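How to try out two grippers on the same arm in one Saturday

If you've ever swapped a gripper, picked up three objects and declared a winner, you'll know how little that tells you a week later. I've done it more often than I'd like! The method below is the one Zulmira Paiva and I settled on at Skunville after a lot of muddled afternoons, and I really enjoy running it now.

Before you start

You need the arm, both grippers with their mounting plates, a kitchen scale, a notebook and a basket of old clothes. Clothes are wonderful test objects. They fold, they slide, they hide their own edges, and a gripper that looks brilliant on a bottle can go to pieces over a sleeve.

Weigh each gripper with its cable and screws. Our Grakis pair came to 600 grams, and the lighter Benítez one to 245. Type the new weight into the controller every time you swap. I forgot this once and spent a whole morning blaming the fingers for a sag that was entirely mine.

Step 1: Check the opening

Open the fingers fully, then close them on a strip of card. Pull the card. If it comes out more easily on one side, the tips aren't meeting squarely, so loosen the finger screws, close the gripper gently and tighten them again while it's shut.

Step 2: Sort out the wrist camera

Look at the live picture with the fingers wide apart, then closed. Both tips should stay in view the whole way. Set the focus for the distance where you'll be grasping and leave it alone afterwards (a dab of paint on the lens ring helps).

If you have a head camera as well, watch both feeds while you move the arm slowly. Shiny surfaces are a great test at this stage, as reflections can fool a depth reading quite badly.

Step 3: Route the cable

Turn the wrist to both ends of its travel by hand, power off. The cable should never go tight. Rodrigo Rivas leaves a loop as wide as his palm and I've copied him ever since.

Step 4: Run the picks

Use the same clothes, the same basket and the same starting pose for both grippers. Mark the basket's place with tape. Write down every attempt, including the silly ones, and note whether a miss was a slip, a bad approach or two garments coming up together. We logged 341 picks between the two grippers and 23 of them were doubles, nearly all thin cotton.

Swap grippers halfway through the day and then swap back for a short final run. If the first gripper's results have changed, something else has drifted and you'll want to find it before comparing anything.

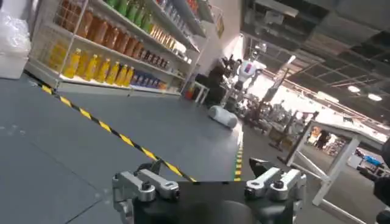
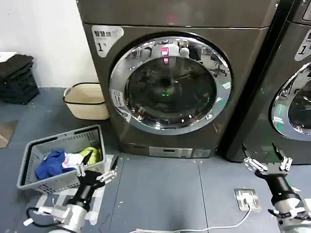

Two-fingered grippers with the fingers open, in all three.
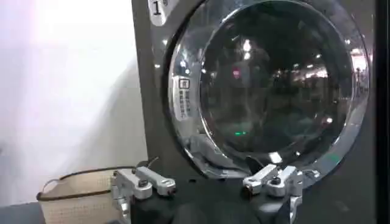 Do I need to calibrate the camera again after every gripper swap?

Only if the camera moves with the gripper. When it has its own bracket on the wrist, a quick check against a printed marker is enough, and you can carry on if the reading matches your last one. When it's fixed to the gripper body, do the full calibration each time.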